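09/05/2021, late

Stop buying kids new toys every birthday. There, said it. Ours got 15 presents in April and by May most were under the couch. Quantity isnt love. It's just clutter with a bow on.

My neighbor Ermira Spahić does it different. 2 gifts, max, grandparents included. Strict? Sure. Her kids play longer than mine do, and they fight less over stuff.

Big plain blocks, a ball, some paper. Thats plenty for a rainy week.

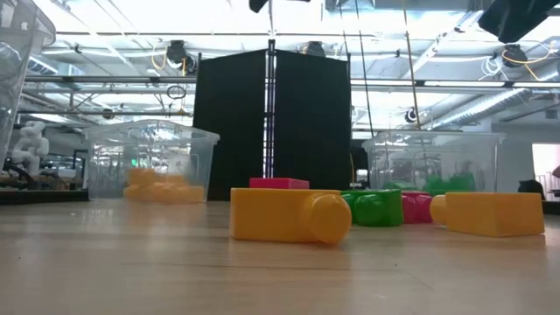 ## What I'd tell the grandparents

Ask first. Or take them swimming insted.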